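Where Do the Chopsticks Go? A Project Report on Table Settings in the Zima House Kitchen

Household Design, second-year project
Zenach College
2025-06-26

Background

I have lived in Zima House since my first year, and for most of that time I have eaten at least one meal a day in the ground floor kitchen. It is a friendly room with long windows on the Mukova Street side and a great many mismatched cups, and I am very fond of it. The kitchen serves 71 residents, although of course we are never all in there together, and the tables get used for breakfast, homework, birthday cakes, bread dough, sewing and once (before my time) the repair of a bicycle.

When we were asked to choose a small household problem for this project, most of my classmates went for storage or lighting. I wanted to look at something smaller than that, which was the table itself and what happens to the things we put on it. The question came out of a noodle supper. There were plenty of us at the table, all eating with chopsticks, and every time somebody stopped to talk or reach for the sauce the chopsticks had to be put down somewhere. They went across bowls, on napkins, on the bare wood, on the lid of the rice pot. They rolled. One set went under the radiator and we needed a ruler to get it out again.

So my question became: what can be laid on a shared table, cheaply and without a lot of fuss, so that chopsticks and other thin utensils have a sensible place to be during a meal and are easy to gather up after it?

What I used

The tables in the Zima kitchen are light wood with rounded corners, and they are nice tables, but they mark easily. I didn't want my project to be the reason for a new set of rings and scratches, so I began with a white board laid over the top of one of them. My first idea was a tablecloth, and I did try one for an evening, but it slid about and held on to soy sauce in a way that made me feel guilty. The board could be wiped, and it was also good for looking at, since the wooden chopsticks showed up clearly against it.

For the resting places I compared 3 things. The first was a plain chopstick rest, the small ceramic kind, bought from Tannous Housewares at the end of our street. The second was the diner's own plate or bowl, which is what people use anyway if you give them nothing else. The third was a small plastic tray with a low rim, one for every place or shared between neighbors, depending on how crowded the table was.

How I did it

I set the table for 9 suppers. The food was left up to whoever was cooking, and I only asked that it be something people would be happy to eat with chopsticks, so we had a lot of noodles, a lot of dumplings, and one brave fried rice. Each kind of resting place got an equal share of the suppers. I ate with everyone else and wrote my notes up afterward in my room, because I found very early on that a person with a notebook at the table makes everybody sit up straight and behave.

I looked for a few ordinary things: whether people used the resting place at all, whether anything rolled off or got knocked to the floor, how much wiping the surface needed once the dishes had gone, and how the clearing up went. I also asked people what they thought while we were washing up, which is when my housemates are at their most talkative.

What I found

The ceramic rests were the prettiest by a long way, and several people said so. They made the table look as though company was coming. They were also the most trouble. They are small, they wander off under the edges of plates, and when the table was cleared in a hurry they tended to go into the sink with the scraps. At the end of the second supper we were missing a rest, and it came back to us in the compost pail. People who had grown up with rests used them without a thought. People who hadn't would use them for the first few minutes and then forget.

Plates and bowls needed no explaining to anybody, and there was nothing extra to wash, which won them a lot of votes at the sink. The difficulty was that a chopstick laid across a rim sits well only until someone passes a dish over it. The round bowls were worse than the flatter plates. Two or three people also mentioned, quite gently, that in their families you don't leave chopsticks across a bowl in the middle of a meal, and I was glad to have that pointed out, as it hadn't crossed my mind when I planned the project.

The trays were the surprise for me. I had expected them to look like a cafeteria, and I suppose they did a little, but they caught the drips and they gave people a place that was plainly theirs. Clearing up was quicker too, because whatever was on a tray traveled to the sink with it. The complaint I heard most was about room. With a tray at every place, the big serving dishes had to be squeezed into the middle, and passing things became a bit of a puzzle — sharing a tray between neighbors helped, though not everyone liked the idea.

What I would change

I started with a tray that was larger than it needed to be, simply because it was what we had in the cupboard. If I carried the project on into July, I would try a narrower one, long enough for a chopstick to lie flat in it and no wider than a hand. I would also like to test something with a little grip on the inside, as smooth plastic lets thin things slide when the tray is picked up.

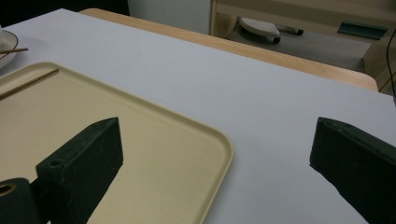 The rim is the other part I would spend more time on, since it does most of the work and I had hardly given it a thought when I began. On the beige tray it is low, with gently rounded corners, and a chopstick laid at a slant lies inside it with its end near the inner edge, while the one resting across the plate has its tip out past the rim and over the white board. The tip is where the sauce is at supper, so I would like the next tray to have a slightly higher edge on the side toward the middle of the table. The board itself shows faint smudges by now and will need a proper wash before I give it back to the art room, along with the 2 clamps I borrowed and never used.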